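Home | Columns | House & Home | Letters | Archive

Filed under: Opinion, Around the House

The White Shelf Will Not Save You

Every December the same advice comes back around. Clear the surfaces. Take everything off the shelves, wipe them, and put back only what you love. Then buy more shelves, preferably white ones, because white makes a small room look bigger.

I have lived in small rooms most of my adult life and I have yet to see one get bigger.

The latest version comes from a storage outfit called Trenura, whose catalog landed in my mailbox with a floor plan of a "calm home" on the cover. The calm home has 13 shelves in the living room alone. I looked for the vacuum cleaner, the spare blankets, the box of cords that every household owns and can't identify. They must live next door.

I'm not against shelves. I put up four in my hallway when I moved to Sancombe, and I use them daily. What I doubt is the idea that a blank white board on a wall changes how a person lives. If you drop your mail on the table now, you will drop it on the shelf later, and it will be at eye level.

There is also the question of the white itself. People talk about it as if it were the absence of a decision. Try keeping it that way. A white board shows coffee, pencil, newsprint and the gray line where a picture frame leaned all winter. My neighbor's unit, a Prarnard she paid good money for, looked terrific for nine weeks. Now she dusts it more often than she reads what's on it.

Then somebody has to put the thing together. The Domínguez bookcase in my office came in one long carton, and I spent an evening on the floor with a stack of pale panels, trying to work out which side faced the room.

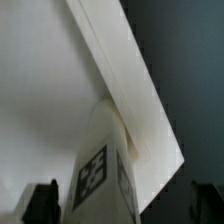
A plain board gives you very little to go on at ten at night. You turn it over, you turn it back, you hunt for a groove or a hole that matches the drawing, and by the third panel you start to wonder what was wrong with the pile of books on the floor. The pile was ugly, I'll grant that. It was also finished.

Add up what it takes to do a whole apartment the catalog way and the bill is no joke. I priced the calm home from the order form, hardware included, and got to $2,287 before delivery. For that money I could rent a storage unit for a good while, or fix the closet door that has been off its track since spring.

The fans of all this will say I'm missing the point, that the shelves are a fresh start. Maybe so. I've had fresh starts. The hallway was one, and there's a bicycle pump on it right now next to a jar of screws and a phone book.

If you need somewhere to put your plates, buy a shelf. If you're hoping to become someone who owns fewer plates, I'd hold off on the order form until you've tried giving a few away.

Recent in Around the House
The Case for an Ugly Couch
Who Is the Guest Room For?
Open Kitchens and the Smell of Onions
Stop Labeling Your Jars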